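Workshop tips: comparing gripper fingers

Test with something ribbed and uneven. A wood block tells you very little.

Set the force low and go up in steps of 4. Write down where the piece stops slipping, then add a bit — the Clemex pads needed more than the Brovham ones.

Do about 200 picks per set before you choose. Wipe the pads between sets.

Keep the lift low over the plate until you trust the grip.

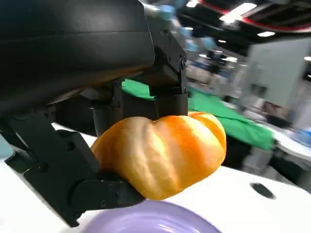
Small orange squash, held between the two fingers.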